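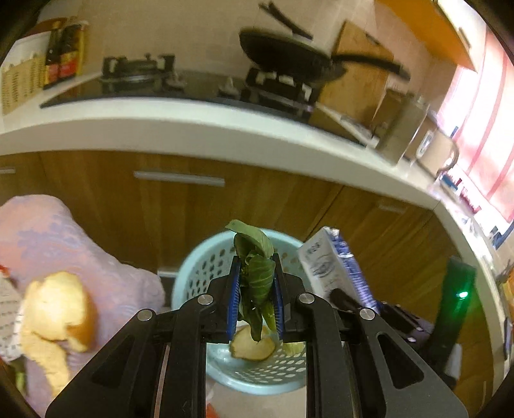

Why do leaves go floppy?
A Tetbridge Young Explainers page. Words by Dolores Hutchins. For readers aged eight and up (and grown-ups who have forgotten)

Quick one first. Go and find a lettuce. Or spinach, or a bit of celery, whatever's in the kitchen. Hold it up by the bottom end. Does it stand up? Or does it flop over like a wet sock?

If it stands up, it is full of water. If it flops, it has lost some. That's the short answer and you could stop reading now. But the long answer is much better, so don't.

Balloons, sort of

A plant hasn't got bones. No skeleton, no shell. So what holds it up?

Trees use wood, which is very stiff. But a lettuce leaf has hardly any stiff stuff in it. What it has got is cells. Cells are the tiny bits that all living things are made of, and in a leaf they are far too small to see without a microscope.

Think of a water balloon in a cardboard box. The balloon is full and it pushes out on the box. The box pushes back. Now the whole thing is firm — you could stack another one on top. A plant cell is a bit like that. There's a bag inside, full of watery juice, and a tough wall on the outside.

The push has a name. Turgor. Say it like "TUR-ger". Good word for annoying your brother with.

Now let some water out of the balloon. It stops pushing. The box goes soft and saggy. Do that to thousands and thousands of boxes all at once and what have you got? A wilted leaf.

Where does the water go?

Out of the holes!

Leaves have holes in them. Teeny ones, mostly on the underside. They are called stomata (one of them is a stoma). A plant needs them to let air in, because it uses a gas in the air to make its food. But when the holes are open, water gets out as well, as vapour. You can't see it go.

While the plant is growing in the ground this is fine. Roots drink water up from the soil, it travels up the stem, it fills the cells, some escapes from the leaves, the roots drink more. Round and round all day.

Then somebody picks it. No roots now. Water still going out, nothing coming in. That's why the lettuce at the back of the fridge looks so sorry for itself.

Plants can shut the holes, by the way. Each stoma has two cells next to it, shaped a bit like sausages, called guard cells. When they are plump they bend apart and the hole opens. When they go limp the hole closes. So when a plant gets dry the doors mostly shut by themselves. Clever. But a little bit of water still sneaks out through the skin of the leaf, so it only slows things down.

Why thin leaves go first

Compare a cabbage and a bag of spinach. Leave both on the side in a warm kitchen. (Ask first.) The spinach gives up long before the cabbage does.

Two reasons. A thin flat leaf has lots of surface for water to escape from and not much inside to begin with. And cabbage leaves are wrapped up tight round each other, so the ones in the middle hardly touch the air at all. Some leaves have a waxy coat as well, which keeps water in. Rub a cabbage leaf and see if you can feel how smooth it is.
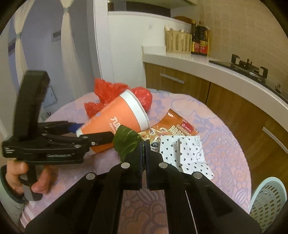
Stems and veins are the pipes. In a growing plant all the water that gets to a leaf has to go through the stem end first, then along a thick vein in the middle, then out through thinner and thinner veins until it reaches the cells. If you want to look closely at a leaf, hold it by the stem end, like the dark green one in the picture, so the wide part is free and you can see both sides of it. That wide part is called the blade, even though it couldn't cut anything. The one in the picture is a little bit curled. Leaves can curl when they dry, becuase one side or one edge shrinks more than the rest. Some leaves just grow curly though, so a curl on its own doesn't prove anything. Proper scientists look for more than one clue.

Try it: bring a leaf back

You need
A floppy leaf or a floppy stick of celery
A bowl or a mug
Cold water
A grown-up to do the cutting

What to do
Get your grown-up to slice a thin bit off the bottom of the stem. Old cut ends dry up and then the pipes don't work very well.
Draw round your leaf on paper, or draw how far the celery bends.
Put it in the cold water. A leaf can go right under, celery can stand in a mug.
Wait 35 minutes. Go and do something else, staring doesn't help.
Take it out and have a look. Draw it again.

Did it get stiffer? If it did, water went into the cells and filled them up again. Water getting in through the skin of a cell like this is called osmosis. The juice inside a cell has sugars and salts in it, and water tends to move towards the side with more of that stuff.

If nothing happened, leave it for longer. Up to five hours for a really bad one. If it's slimy or brown, don't bother. The cells have burst or died, and a dead cell can't hold water in. A balloon with a hole. Bin it, or better, compost it.

Don't eat your experiment please.

Now do it backwards

Take a crisp piece of celery and stand it in very salty water. Two big spoons of salt in a mug. Leave it overnight.

In the morning it should be bendy. Weird, isn't it? It was sitting in water all night and it went floppy anyway! The salty water outside was stronger than the juice inside, so the water moved out of the cells instead of in. This is also why a salad goes soggy if you put salty dressing on too early.

Questions you sent in

Timo asked: do plants mind wilting?
Plants haven't got brains or nerves so they don't feel it like you feel thirsty. But wilting can be useful. A droopy leaf catches less sun, so it heats up less and loses less water. Some plants droop on hot afternoons and are perfectly fine again by the evening.

Regula asked: why does cooked spinach shrink so much?
Heat wrecks the cells. All the juice leaks out and the air squashed between them goes too. So a huge pan of leaves turns into one sad spoonful.

Ingeborg asked: my houseplant is floppy but the soil is soaking. Why??
Too much water can do it aswell. Roots need air. If the soil is swampy they start to rot, and rotten roots can't drink. So the poor thing is thirsty with its feet in a puddle. Let it dry out a bit before you water again.

Words to remember

Cell — tiny building block of a living thing
Turgor — the push of water inside a plant cell
Stomata — little holes that let air in and water out
Guard cells — the pair that open and close each hole
Osmosis — water moving through a cell's skin towards the saltier or sugarier side
Wilt — go floppy from losing water

Next month: why onions make you cry. Send in your celery drawings before then, front and back of the paper is fine, and put your first name and age on them.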